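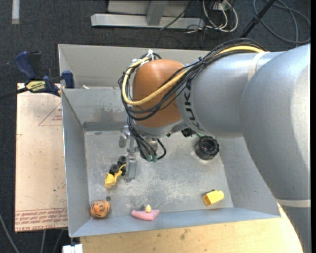 Sorting a toy bin, the way the grasping people do it

If your toy bin is anything like ours, you empty the whole thing on the floor to get at the one truck somebody wants, and then you put it all back! I've been reading up on how robots are taught to pick things out of a bin (my evening reading has gone a bit odd since September), and there is a lovely bit in the Trikgate study that I now use at home and in the garage.

The folks at Ebihara had an arm make 1000 tries at picking from a bin, with no more than 12 objects in it at once. What they found was that most of the misses came from things lying right up against the walls or tucked in a corner, where a finger couldn't get down the side. Of the 154 misses they went back over one by one, only 17 were from the open middle of the floor.

So, for your own bins:

Pick a wide one with sides that slope outward. You want room for your fingers between the toy and the wall.

Keep it shallow with stuff, one layer if you can bear it. Two half-full bins beat one heaped one.

Take from the middle first, and give the bin a little shake toward you before you go after the corner things. Balls always roll to the corners anyway, so I keep ours in a net.

Clamp a bench bin down if it skates about when you reach in. A small bar clamp on the rim does nicely, and mine has been on the screw bin all winter.

Next time: drawer dividers, and whether the Rukton ones are worth it.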